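Stevus @stevus
The Urivel two-arm kitchen kit is now open for orders. A summary for institutional buyers follows. (1/5)

Stevus @stevus
Each kit includes two arms with grippers, one controller and 60 days of remote support. Table, cookware and plates are supplied by the buyer. (2/5)

Stevus @stevus
The food-handling package covers soft items such as steamed buns. Grip force is set per item from the controller. (3/5)
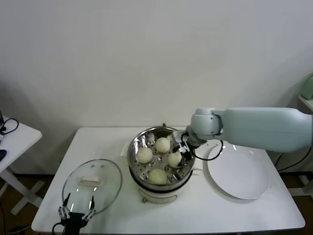 Urivel at the steamer tray, four buns, plate at right.

Stevus @stevus
Our August trial at Ultside logged 203 transfers from tray to plate. The full report is available to registered buyers on request. Lid handling was outside the trial and will be reported separately. (4/5)

Stevus @stevus
Orders placed by December 27, 2024 ship with the spare finger set. Please direct questions to Mulugeta Ambaye, Product Office. (5/5)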